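Kitchen & Workshop Tips: House Rules for Gripper Work at the Table

I've been running hand-held grippers at tables for long enough to have opinions, and after the third email asking how we set our sessions up, I'm writing the rules down. They're household rules, mostly. If you've ever sorted a fruit bowl you know half of them already!

Start with the cloth. A printed one is fine (I like them, plain white gets dull fast), but smooth it before you begin and push the creases toward the edge. A small tomato will find a fold and sit in it all afternoon. Clip the cloth under the table if it slides.

Next, mix your sizes. Cherry tomatoes, mandarins and water chestnuts make a good spread because they all want a different touch – the tomatoes are slippery little things, and a water chestnut has a flat side that lets it lie in ways a mandarin never will. Put the plate down before the produce goes out and leave clear cloth between the two.
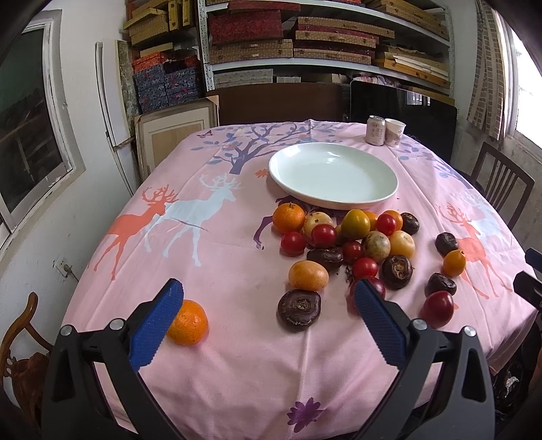 Then there's the opening rule, which I'm strict about. Open the fingers all the way before you go in, every single time, even for a cherry tomato. People get lazy and come in half closed, and then they bump the neighbor and the whole pile shifts. Go for whatever is loose at the edge first and work your way toward the middle.

Squeeze until it holds and then stop. Soft pads are forgiving, but a ripe tomato isn't, and I have the stained sleeves to prove it. Lift straight up, carry low, set down – no dropping from a height, please. If something rolls off the table it's out for the day. Our sheet from April has 2788 lifts on it and 29 of those are marked "rolled," nearly all mandarins.

Two people at one table? Agree on sides first. I say "mine" out loud when I'm going for a piece near the middle and the other person waits. It feels silly for the first few minutes (my sister-in-law still giggles) but it saves knocked knuckles and scraped pads. Keep your free hand off the cloth while the other person is moving, and roll your sleeves up if they're the floppy kind.

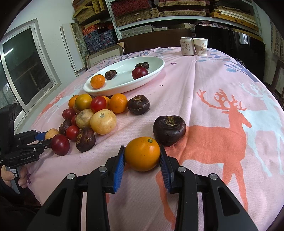
By Parviz Mousavi
Posted 19 January 2026 in Moson Table Notes

A few more, in no order. Wipe the pads between kinds of fruit with a damp cloth, then a dry one. Citrus oil builds up on the ridges and everything gets slick. Pull anything bruised or split before you start, and check again at the break.

Keep drinks at the far side, well past the plate. I'd ban them altogether but I'd be breaking my own rule by ten in the morning.

Write down the mix you used. I keep a spiral notebook, one line per round: what was out, who had which side, anything odd. My friends at Nisbridge do it on a tablet and they're always hunting for the charger.

Handled fruit doesn't go back in the kitchen bowl unwashed. Ours gets rinsed and eaten if it's sound, and the sad ones go to the compost. Water chestnuts need a proper scrub and a peel anyway.

Next time I'll do cups and lids, which have given me more trouble than all the fruit put together. Send me your own table rules in the meantime, especially if you've found a way to keep plums from rolling.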